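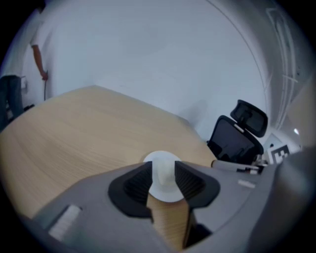 The hand-held gripper at the table, fingers angled in, a white rounded cap between them.

Everyone wants to talk about the model. Fine. I want to talk about the table.

We have been collecting examples for a pick and place policy since January. Target was 2,000. Dewanti Ginting and I split the sessions between us, and by the time we hit 600 I had changed my mind about most of what I believed going in.

First thing - the target is the problem. You set a number, people chase the number. I did it too. By the third afternoon my demos all looked the same, same approach, same wrist angle, same speed. Great for the counter. Useless for a policy that has to cope with a grasp coming in from the wrong side. We threw out everything but 374 of those first 600 and the policy trained on what was left did better. Not a little better either.

Second. Hand-held collection is good and I'll defend it to anyone. Cheap, quick, no arm to babysit. Dimas Nair from the Gedorine group keeps telling me teleop is cleaner becuase the robot can definitely do whatever you recorded. True. But I've done teleop for a whole week and my demos were slow and timid, and slow timid demos make a slow timid robot. With a gripper in your hand you move like a person. Some of those motions the arm can't follow, so you filter. I'll take that trade.

Third, and this is where I get grumpy. Mistakes. Most labs delete them. Fumbled grasp, gone. Second try, gone. So the policy never sees a recovery and then we all act suprised when it misses once and just freezes there. Keep the fumbles if they end in a fix. Label them. Takes a minute.

What would I do differently? Stop at 500 and train. Look at where it fails, go collect that, train again. Move the table. Change who is holding the thing, Dewanti grips lower than I do and it shows in the data. Write down who did which session, we didn't untill far too late and now I can't seperate her runs from mine in the early batches.

Somebody will say scale fixes all this. Maybe, if you have a warehouse and a payroll. We have two people and a shared calendar. For a group our size the boring stuff decides it, and I'd like to see more of it in papers than one line in the appendix.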